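Molstead keeps its landlines for two more years

March 20, 2020

Households in Molstead and the villages along the Vanags valley will keep their old telephone lines for two more years. The regional operator Zurkora confirmed the decision this week, after a long discussion with the town council and with residents who did not want to lose the service.

The company had planned to turn off the copper network in September and to move all customers to calls over the internet. Letters about the change were sent out during the winter. Many people answered them, and most of the answers were not friendly.

According to the council, 302 households in the area still have a fixed line and no other telephone at home. A large part of them are in the upper valley, where the mobile signal is weak and disappears completely behind the Stondell ridge. For these families the fixed line is the way to call the doctor, the school and the fire station.

"We are not against new technology," said Candela Manzano, who leads the residents' group in the upper valley. "We only asked a simple question. When the power goes out in a storm, how do I call for help? The old telephone takes its power from the line and it works. With the new box, I need electricity in the house, and this I don't have in a storm."

Mrs. Manzano moved to the valley 16 years ago and remembers several winters when the road was closed and the electricity was cut. She started to collect signatures in the bakery and at the bus stop. The petition passed 1,000 names before it was given to the mayor – more than she had expected, and many of the names came from people in town who use only mobile phones themselves.

Zurkora says that the copper lines are old and expensive to repair. Spare parts for the exchange building in Molstead are no longer made, and the technicians who know the equipment well are close to retirement. The company still believes that the change is necessary, but it agrees that the valley was not ready for it.

In the next two years, the operator wants to build a new mobile mast above Stondell and to offer a backup battery to every customer who asks for one. The price of the battery is not decided yet. The council would like it to be free for people over a certain age and for people with an illness, and the talks about this point will go on.

The monthly fee for a fixed line stays the same until the end of the year. After that it can go up, but the company must inform its customers in writing before any increase.

Not everybody is happy with the result. Some shop owners in the center of Molstead had hoped that the money would go to faster internet, which they have been asking for since the market hall was rebuilt. They are afraid that their own project will now have to wait. Zurkora answered that the two works are paid from different budgets, and that cables in the center will be replaced as planned.

For customers at home there is nothing to do at the moment. Corded telephones can stay connected to the wall as before, and numbers do not change. People who already ordered the new service can keep their order or cancel it without cost.
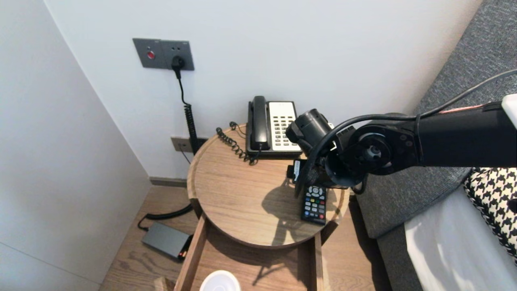

What customers should know

Customers who received a letter with a shut-off date can ignore this date. A new letter will be sent to every address, and it will have a telephone number for questions. The number is answered by a person during office hours.

A cordless telephone needs electricity for its base, also when it is connected to the old line. Residents who want to be able to call during a power cut should keep one simple corded telephone in the house and test it from time to time.

Those who have an alarm or an emergency button connected to the telephone line should tell the operator now, even if they stay with the old service. Zurkora wants to make a list of these homes and visit them first when the change comes. The form is available at the town hall and in the library in Molstead.

The residents' group will continue its work and plans to follow the construction of the mast. Its next meeting will be announced on the notice board at the Stondell bus stop.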